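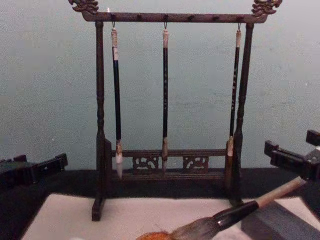 Calligraphy brushes hanging from a carved wooden rack.

What Is Paint Made Of?

Pivico Art Pages for readers ages 7 to 9

Paint comes in tubes, jars, cans, and little hard blocks. Some paint dries in minutes. Some takes days or even weeks. But almost every kind of paint is made from the same main parts, and once you know what they are you can work out how most paints behave.

The color part

The color in paint comes from a powder called pigment. The grains are very small, often finer than flour. Pigment does not melt away into the paint the way sugar melts away into water. The grains stay whole and float about in the liquid. When the paint dries, they are left behind on the paper.

The oldest pigments came out of the ground. Yellow and red earth, called ocher, gets its color from iron. People painted on cave walls with it many thousands of years ago. They made black from charcoal or burned bones, and they used chalk for white.

Blue was harder to get. One famous blue came from a stone called lapis lazuli, which was dug out of mountains in Afghanistan. It had to be ground up and washed many times before a painter could use it. In Europe it could cost as much as gold, so painters often saved it for the most important person in the picture.

Some colors came from living things. A deep red called carmine is made from tiny insects that live on cactus plants. Another red came from the roots of a plant called madder.

Today most pigments are made in factories. The first modern one was Prussian blue. A color maker in Berlin found it by accident more than 300 years ago while trying to make a red.

The sticky part

If you brushed dry pigment onto paper, it would look fine until you picked the paper up. Then the powder would slide off. Pigment needs something to hold it in place, and that something is called the binder.

The binder decides what kind of paint you have. The same blue powder can go into any of these:

Watercolor – the binder is gum arabic, a sticky sap from acacia trees.
Oil paint – the binder is oil, often pressed from the seeds of the flax plant.
Egg tempera – the binder is egg yolk.
Acrylic – the binder is a kind of plastic.

Egg yolk may sound like an odd thing to paint with, but think of a plate that was left out after breakfast. Dried yolk is hard to scrub off. Paintings made with it hundreds of years ago are still hanging in museums.
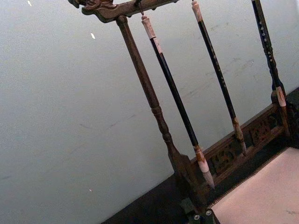

The runny part

Paint also needs to be thin enough to spread. In watercolor and acrylic, water does this job. Painters who use oils can thin them with a liquid called a solvent. Many solvents have strong fumes, so they are for grown-ups to handle.

Add more water to watercolor and the color gets paler. There is still pigment in it, but the grains are spread farther apart and more of the white paper shows between them.

How does paint dry?

Different paints dry in different ways.

Watercolor dries when the water goes off into the air. The gum stays behind with the pigment. If you wet it again, the gum softens, and you can move the color around. This is why a dried-up block of watercolor works again as soon as you touch it with a wet brush.

Acrylic loses its water too, but as it dries the tiny bits of plastic join together into a skin. Water will not soften it after that. Wash your brush before this happens.

Oil paint does something else. Oil does not dry up like a puddle. It takes in oxygen from the air and slowly turns solid. A thick lump of oil paint can feel dry on top and still be soft in the middle months later.

Try it: make your own paint

You will need:

One egg yolk (ask an adult to separate it)
A teaspoon of water
Sticks of colored chalk
A strong plastic bag and a rolling pin
A small dish for each color
A soft brush and some thick paper

1. Put one stick of chalk in the bag, close it, and roll it until it is a fine powder.
2. Tip the powder into a dish. Do this slowly so that it does not puff up into your face.
3. Stir the yolk and the water together in another dish.
4. Add the yolk to the powder a little at a time. Stop when it is as thick as cream.
5. Paint with thin strokes and let each layer dry before you add the next.

Do not taste your paint, and wash your hands after touching the egg. Throw away what you have left at the end of the day.

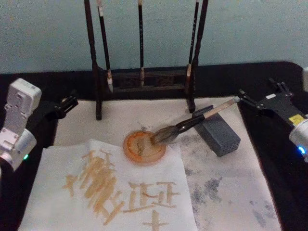

Three brushes hanging on their stand.

Words to know

Pigment: the powder that gives paint its color.
Binder: the sticky part that holds the pigment in place.
Solvent: a liquid used to thin some paints.
Ocher: yellow or red earth used as a pigment.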